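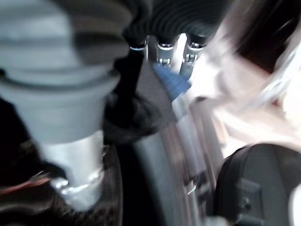 Suketent Driving Harness, Cob Size -- Long-Term Review

Posted 29 Sep 2018 by Paraskevi Vrettos

I bought the Suketent single driving harness in February for a 14.1 hand Welsh Section D gelding called Orus. He was broken to harness as a five year old, then ridden for several seasons, and I wanted something sensible to bring him back into work without spending leather money. It has now done a full summer of road work, two training days and one pleasure drive, so I think it is fair to say what I make of it.

What you get

The set comes as a full single harness with breast collar, saddle, breeching, bridle and reins. The traces and breeching straps are sold with it, but the bit is not. Mine is the cob size in black with stainless fittings. It is a synthetic webbing core with a coated outer layer, and it comes folded in a plain cotton bag. The instructions are one sheet, printed on both sides, and assume you have put a harness together before. If you haven't, ask somebody to go over it with you before it goes anywhere near a pony.

Fit

Orus is broad in the chest and short in the back, so he is not the easiest shape. The breast collar sat well from the first day. It is a shaped collar, dipped in the middle, and clears his windpipe when he leans into a hill. The neck strap was on the second hole from the top and still is.

The saddle is narrower than I would like. It has a proper tree and decent clearance over the spine, but the panels are firm and took most of the spring to give at all. Danish Abbasi, who drives a finer built part-bred, tried it on his mare and had no trouble, so I think it depends on your animal. For a very wide cob I would ask the seller for the panel measurements before ordering.

The breeching was the one part that did not fit. The seat strap was too long by a good hand, and with the straps on the last hole it still swung. I had the local saddler put two extra holes in each side, and it has been right since then. The bridle is generous in the cheeks but the blinkers hold their shape and sit where they should, with the eye in the middle. The browband was a touch tight and I swapped it for one I had in the tack room.

In use

Most of our work is on lanes, walking and trotting, with a two-wheeled exercise cart. The traces run straight and have not stretched enough for me to alter them. The tugs are the open type, so you can lift the shafts straight in, and I have come to like them for single-handed putting to. I do still have somebody stand at his head.

On our second training day, with Masaru Kikuchi, we did a lot of backing and tight turns through cones. The breeching took the weight of the cart properly and there was no pulling forward of the saddle. Masaru suggested dropping the breast collar by one hole for the steeper tracks and I have left it there.

The reins are the weak point. They are webbing with a rubberised grip on the hand parts, and they are stiff and rather thick. In gloves I could not feel much at all. After a couple of weeks I went back to my old leather ones, bought second-hand from Ziad Shboul when he gave up his pair. If you have small hands I would plan on doing the same.

Rubbing

I clip Orus out in winter, so he was still short coated when we started. He had a small patch of ruffled hair behind the elbow in the first fortnight, where the girth buckle sits. A sheepskin sleeve cured it. There has been no rubbing under the breeching or on the shoulder, even in the hot spell in July when he was sweating a good deal. The webbing edges are bound and soft enough.

Cleaning and wear

It can be sponged down with plain water and hung up, and that is all I have done with it. Mud comes off easily. The coating has gone dull on the girth and at the trace ends but has not cracked. All the stitching is sound except for one keeper on the left cheekpiece, which came undone at one end. I stitched it back myself. The buckles have no rust on them, and the tongues are still straight.

How it compares

Before buying I looked at the Hirano, which is nicer to handle and has a better saddle, but costs a lot more by the time you have added the breeching. Renji Matsuda uses one for his pony and is happy with it. I also borrowed a Dratilero set for a weekend. It is lighter than the Suketent and would suit a small pony, though the collar is straight cut and sat too high on mine. For everyday work with a cob I would choose the Suketent over the Dratilero, and the Hirano over both if I were planning to show.

Price and spares

I paid 85 pounds for mine in the end-of-line sale. Spare parts can be ordered singly -- I have had a new girth sleeve and a set of keepers, and both came within the week. The cob set in black is listed under order number 2637.

Overall

Good for exercise and training, and for anyone driving in all weathers who does not want to spend the evening with saddle soap. I would not turn out in it for a private driving class. Check the breeching length and budget for another pair of reins.

Score: 4 out of 5

Next month: long-reining rollers, including two for wide backs.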